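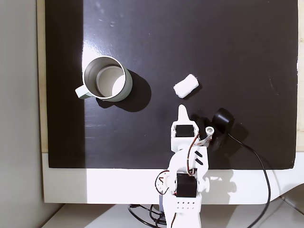
A glossy black board with a wood-toned edge and a white border along the bottom.

About Dodness

Dodness is a small sign painting and lettering school on the second floor of the old Clastach building, up the stairs and past the bakery (follow your nose and then keep going). We teach people to paint letters by hand, with a brush, slowly, and we have been doing it for 19 years now, which surprises us as much as anyone.

We started out as a shop and never meant to be a school at all. Vetik Signs, as we were called then, painted windows, menu boards and the odd truck door, and customers kept hanging around to watch and asking if they could have a try. So one October we put out a few stools, charged the price of the paint, and ran a beginner evening. Every stool was taken, and there was a list for the next one before we had finished washing the brushes!

These days the beginner course runs for 5 weeks. You'll spend the first week on nothing but strokes – straight ones, slanted ones, and then the curves, which everyone finds harder – and you may go home wondering when you will get to paint a word. Please come back. By the third week most people are working on a name or a short phrase, and the last class is given over to a finished sign of your own choosing, which you take home with you. We have seen house numbers, wedding signs, a great many kitchen jokes and one very long apology to a neighbor.

For people who have painted before, we offer a longer course in casual and script alphabets, and a gold leaf weekend twice a year. The Jiang Room, our library at the end of the hall, holds 200 books on lettering and trade signs, many of them out of print and a few held together with tape. Students are welcome to sit and read as long as they like, and there is usually a kettle on.

Brushes, paint and practice paper are included in every course fee. Wear something you don't mind ruining, as enamel does not wash out, whatever the label on your detergent says. Children over 12 are very welcome if a grown-up signs up with them.

We still take on painting work when the teaching schedule allows, mostly for shops within 30 miles of us. If you have a window or a wall in mind, stop by during open hours or send us a note with the measurements, and we'll write back as soon as our hands are clean.

Page updated July 2020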